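Chapter 4
Learning to Place Objects from Demonstrations

In the last chapter, the robot followed positions which we wrote by hand. This works well when every object stays where the program expects it. On a real table, a plate is moved a little, and the program fails. In this chapter we study a method in which the robot learns from demonstrations given by a person.

Our main case is the Lillcombe study. The task is to move a small cube between a plate and a bowl. A person guided the arm through the task 421 times, and each time the start positions were changed. From these recordings a policy was trained, which takes the camera image and the joint angles and gives the next small motion of the arm. 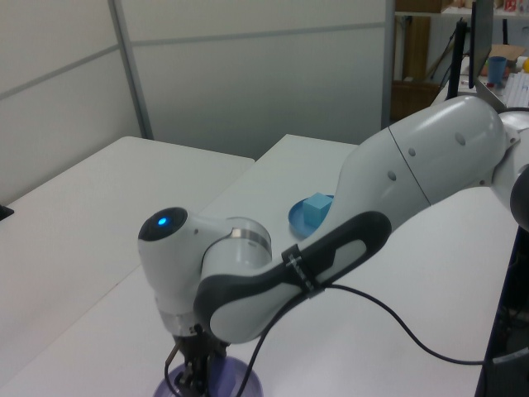 Jonalyn Marquez objected, when the first results were shown in Corkville, that a success rate alone says very little about such a policy. She asked in which part of the motion the failures happen, and whether the same failures come back after more training.

Her question gives the order of this chapter. Section 4.1 explains how demonstrations are recorded and cleaned. In the study, 29 of them were removed before training, mostly for long pauses. Section 4.2 treats the training itself, with 3000 steps for the smallest model. Section 4.3 divides each trial into reach, grasp, carry and release, and counts failures in every phase separately. The reader should know the joint coordinates from Chapter 2 before going on.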